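I've gone off big demo counts. When Skorenberg put out their two-handed lifting result, everyone quoted the 1,000 demonstrations. I kept rereading the bit about the 300.
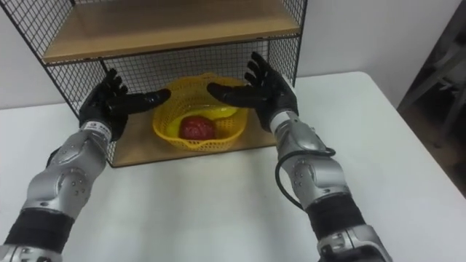
My gripe is with how we pick what goes into a training set. Zineb Kabbaj trained a second policy on just 300 runs, chosen for variety, and it came within 2 points of the full one. I love that! Take a yellow banana in a yellow basket - a horrid thing for a vision model to pick out, and worth more to me than another hour of easy ones.

So publish the small run first, please.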